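Kazuhiro Kamata has strong views about rice, and he would like it on record that he tried to keep them to himself for the first ten minutes.

We met over a video call, which suits him. He has been running Nudia, a lunch column turned recipe newsletter, out of a rented workspace since May, and by his own account has become a person who talks to cookware. The newsletter goes out to 2,313 subscribers. "Of whom I think 25 cook anything," he says. "The rest are there for the complaining. I don't mind. My mother is in the second group."

The premise of Nudia is one bowl of rice and whatever can be put on it without turning on the oven. He came to the idea after a stretch of years at Ogura, a lunch counter where he worked the early shift and where, he says, the menu had grown to the size of a phone book.

"We had a laminated menu and then a second laminated menu to explain the first one," he says. "People would stand there reading with their mouths open. Then they'd order the rice bowl."

So he makes rice bowls. The table where he lays everything out is a subject he can talk about at length, and does. He believes most home cooks go wrong before they touch any food, by putting things down wherever there happens to be a gap.

"You open the cooker, the lid goes up, the steam goes in your face, and now you're holding a paddle full of rice and looking for a place to put it," he says. "That's how rice gets on the floor. I've stepped on a lot of rice. It stays with you. I mean on the sock."

His rule is that the cooker goes to one side and the plate to the other, with the small stuff in between. Does he always follow it? He takes a moment over that. "I follow it when someone's going to see the table," he says.

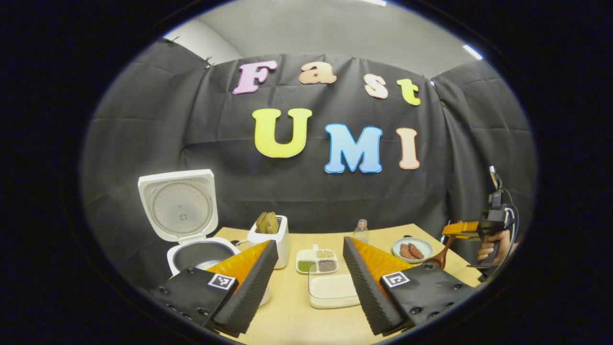
*Rice cooker to the left, meat to the right, grains in the tray between them.*

The foam letters came up next, as I suppose they had to. Kamata is fond of them. He thinks a kitchen table wants something cheerful behind it, and pink and yellow letters on dark gray cloth do the job at a low price. The cloth he likes less. He has tried to get the creases out of it and has made his peace with them.

"I steamed it once," he says. "It looked wonderful for an afternoon. Then it remembered what it was."

I asked about the little tray of grains, because I have bought trays like that and they are all in a drawer. He says the point of the compartments is that you stop measuring. You see the green ones, the tan ones and the reddish ones side by side, you take a pinch of whichever appeals, and you get on with your day.

"If grains are in bags, they're in the back of the cupboard," he says. "If they're in the back of the cupboard, you own them but you don't eat them. I found a bag from Virkmont at my sister's place that was older than her marriage."

Virkmont is the market where he buys most of his dry goods, and he is loyal to it in the way people are loyal to a dentist. Heather McIver runs the bulk aisle there and edits the newsletter in the evenings. She joined the call for the second half, eating toast.

"He sends me up to two drafts a night," McIver says. "One is about food. The other is about lids."

The lids are a sore point. Kamata holds that a cooker lid should open all the way and stay there. A lid that stops halfway, he says, is a lid that intends to come down on your wrist. He wrote a piece on this that ran to 1,123 words before McIver got hold of it.

"I cut it to a paragraph," she says. "It was a good paragraph. People wrote in."

"People agreed with me," says Kamata.

"Some of them did."

They differ on the meat as well. McIver would slice it in the kitchen and bring it out already on the rice. Kamata wants it on a plate of its own, so that everybody can decide how much they're having and be judged for it. He prefers a plate with a bit of color at the rim, which he says makes two slices look like a decision and stops them looking like leftovers. McIver put down her toast at that point and asked him to say it again slowly.

Then there is the spoon. He uses wood for nearly everything and has a low opinion of the metal spoon in a nonstick pot. He once lent a pot to a cook at Sikmont, the café downstairs, and got it back with what he calls "a map of somewhere" scratched into the bottom. They are on speaking terms again. The pot is not in use.

I asked what he'd tell someone who has a rice cooker and no ideas.

"Make the rice," he says. "Make a bit more than you want. Put out three small things, and one of them should be crunchy. Leave the lid up while you serve and close it when you're done, or the top goes hard and you'll blame the cooker."

"You blame the cooker," McIver says.

"I've blamed that cooker for things it wasn't even plugged in for."

The next issue of Nudia is about cold rice and what to do with it the morning after. McIver has already seen the draft. She says there is a section on lids.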